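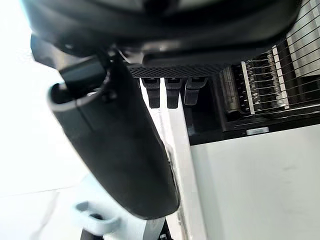 Wrist camera view at the wire machine, gripper finger in the foreground.

Rules for a wrist camera near taut wire
9/10/24

I have been asked twice now for the checklist we use when an arm works close to a machine with exposed wires and rollers. There was no checklist. There was a page of notes taped inside a cabinet door at the Oltley shop, and a longer file that disagreed with it. I spent the past few evenings merging the two, and what follows is the result, with the parts I am still unsure of marked as such.

Scope first. These are working rules for setup and slow-speed trials, with a person at the stop button. They do not replace a risk assessment, and they do not replace whatever the machine builder wrote in the manual. If you work under ISO 10218 or the collaborative guidance that goes with it, read those first and treat my notes as shop practice underneath.

1. Lock out the driven machine before the arm enters its envelope.

A software hold does not count. The Tulorcombe line has a soft pause that leaves the drive energized, and from the operator panel the two states look alike. The rule is a physical lock on the isolator and a try-start before anyone enables the arm. The try-start is the step that gets skipped, so it has its own line on the sheet and its own initials.

Tension is a separate matter. Isolating the drive does nothing for stored energy in a wire. If the job can be done with the wires slack, slacken them. If it needs them at working tension, write that on the sheet and keep faces out of the plane of the wires for the whole trial.

2. Set the keep-out volume from the gripper housing.

This is the rule I care most about. People measure from the fingertip, as the fingertip is what they are trying to place. The housing is wider and it reaches the machine first on any approach with some tilt in it. In the view at the top of this post the housing takes up nearly the full width, with the finger running down from it, and the wires and roller sit on the right, just where an operator watching the tip would stop looking.

Our practice is to model the housing, bracket and cable loop as one convex block and grow that block by 30 mm on all sides. For wires we add a flat slab on each side of the wire plane and forbid entry to any part of the block. Thin strands are poor targets for depth sensing. Do not rely on the camera to find them. Take their position from a measurement, and take the measurement again after any change in tension.

3. Cap the speed by zone.

Outside the machine footprint the arm may run at 300 mm/s during trials. Inside it, 30 mm/s, with no exceptions for the retract move. We had exceptions for the retract move until January. Retracting is where a finger hooks things, and a padded finger that has caught on a tab or a bracket will pull a fair distance before the force limit trips.

The zone boundary should be a plane you can point to. A boundary defined in joint space is correct on paper and useless to the person holding the pendant.

4. Approach and leave along the same line.

Teach one entry line per station. The exit is the same line reversed. If the task needs a turn at the far end, put the turn at a taught point with clearance checked on every side, and do not let the planner choose its own way out. The planner we use (Mughal, version 4, with the stock settings) is good at finding short paths and has no opinion about wires it has not been told of.

5. Check the camera view as its own step.

A wrist camera gives you the work from one angle and hides whatever is behind the finger. Before each session, jog to the taught start point and compare the live view with the stored reference. Three things to confirm:

The finger sits where it sits in the reference.
The fixed features of the machine line up with the reference.
Exposure is usable on both the bright side and the dark side.

The third one needs a note. Pale backgrounds wash out and black parts go to near black, often in the same view. Lock the exposure on the mechanism and accept a blown-out floor or wall. Auto exposure will shift as the arm moves, and any threshold you tuned at the start point will be wrong at the end point.

6. Keep labels out of the logic.

Small plates on machine frames are tempting as markers. At working distance they are often unreadable and they reflect. If you need a marker, fit a proper one, rigidly, and record its position. Do not fit it to a removable panel.

7. Log contact, including contact that did no harm.

Any touch between the gripper and the machine is written down with the program line number and the zone. Across the Eserholm trials we ran 759 cycles, and 489 of those were on the entry line used today. The earlier cycles used a steeper approach, which we dropped after reading the contact log. Without the log we would have kept it, as no single touch had seemed worth a meeting.

Open points

I do not have a good rule for padding wear. Padding changes the outside dimension of the finger, and the grown block in rule 2 hides that change until it is large. For now we measure the finger with calipers at the start of each week and write the number on the sheet – crude, but it is a number.

I am also undecided on whether the force limit should be lowered inside the machine or left alone. Lower gives nuisance trips on cable drag. We left it alone and lowered the speed, and I would like to see data from a shop that did the opposite.

The sheet itself fits on one side of letter paper. I will post it once the line for the try-start has been reworded, as the present wording can be read as optional.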